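Learning Zone > Food and Farming > Where Does Pepper Come From?

Where Does Pepper Come From?

Pepper is one of the most widely used spices in the world. It is grown in warm, wet countries and eaten almost everywhere. The pages in this section explain how it grows, how it is dried and how it reaches the kitchen.

The pepper plant

Pepper grows on a vine. A vine is a plant with a long stem that cannot stand up by itself, so farmers plant it beside a tree or a tall post. The vine climbs by holding on with small roots. It has wide green leaves and thin hanging spikes. Each spike carries many small round fruits, which are called peppercorns.

A young vine needs a few years before it gives a good crop. After that, it may go on producing fruit for 20 years or more.

Black, white and green

Black, white and green pepper can all come from the same kind of plant. To make black pepper, workers pick the fruits before they are fully ripe and leave them in the sun. The skin turns dark and wrinkled as it dries. White pepper is made from riper fruits. They are soaked in water until the skin is soft enough to rub away, and the pale seed inside is then dried. Green pepper is picked early and treated so that it keeps its color.

Whole or ground

Peppercorns may be sold whole or ground into a powder. Ground spices lose their smell faster than whole ones, so they should be kept in a closed container, away from heat and light. 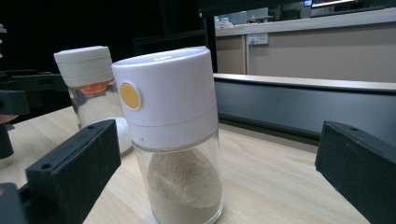 A fine beige powder in a clear glass jar with a white cap.

Why does pepper taste hot?

Pepper contains a natural substance called piperine (say "PIP-er-een"). It gives the mouth a feeling of heat, although the food itself may be cold. Chili peppers also taste hot, but they belong to a different plant family and contain a different substance.

Words to know

Spice - a dried part of a plant, such as a seed, root or bark, used to flavor food.
Peppercorn - the small dried fruit of the pepper vine.
Piperine - the substance that makes pepper taste hot.

Text by Hongmei Xiao. Page reviewed 11th December.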